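Cards, carpet, and the junk drawer

October 13, 2019

Quick one, I have to be out the door soon. Finally did the junk drawer. Also the second junk drawer, the one we all pretend is for batteries.

So the cards. Why do I keep cards?? Library card from two apartments ago, a punch card for the Lillau bakery (closed in May), a gift card to Trirkov I'm pretty sure has $2 on it. Checked the balance online, took forever, and yep. $2. Spending it on gum.

Then the small stuff. Knobs, caps, bits of plastic that belong to somthing. My rule now is if I can't say what it goes to by dinner, it's out. Baltazar Ponce says I'll need every piece the day after I toss it. He has said this about everything since college and he's been right maybe twice.

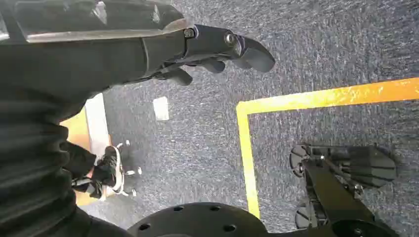
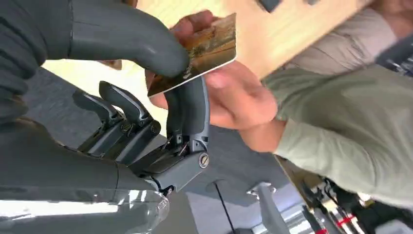
Small white thing with the little knobs first, then the card with the golden picture on it.

Pretty cards are the hardest. I'll throw out a plain one no problem, but put a nice warm color on it and suddenly it's a bookmark. I have so many bookmarks. I read on my phone.

Anyway. Keep pile went in a shoebox, trash went out, and the maybe pile is in a bag in the hall closet where it'll stay till we move. Need drawer dividers, saw some at Beltrán but they wanted 40 bucks, no thank you. Cutting up cereal boxes insted.

Closet next. Or the car. Probably the car, it smells like oranges and I can't find the orange.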